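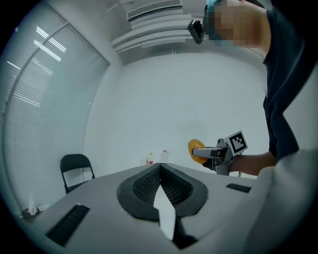
Why do so many rooms have blinds on the windows?

Blinds let people decide how much sunlight comes into a room. The flat strips, called slats, can be tilted to let in a lot of light, a little light, or almost none.

How do slats work?

Each slat is long and thin. When the slats lie flat, light passes through the gaps between them. When they are tilted, each slat overlaps the next one and the gaps close. Most blinds have narrow gaps left over even then, and on a sunny day the light shows through as bright stripes. Horizontal blinds have slats that run from side to side, like the white ones on the large windows at the top of this page. Vertical blinds have slats that hang from top to bottom.

Why are many blinds white?

White surfaces bounce light away. Dark surfaces soak up more of it and become warmer. A white wall helps too, as it spreads daylight into the corners of a room.

How many slats does a window need?

That depends on its height. The reading room at the Esodbridge Children's Museum has 26 windows, and each blind has 40 slats. Pupils who visit are invited to work out the total for themselves.

Try it at home

You will need a sheet of stiff paper and a flashlight. Cut the paper into strips. Ask an adult to help you hold 2 strips side by side, one above the other, in front of a plain wall. Shine the flashlight at them and tilt the strips slowly. Watch the stripe of light on the wall become thinner.

Staying safe

Cords on blinds can be dangerous. Never play with them or put them around your neck. Ask an adult to open or close the blinds.

Esodbridge Children's Museum, Learning Department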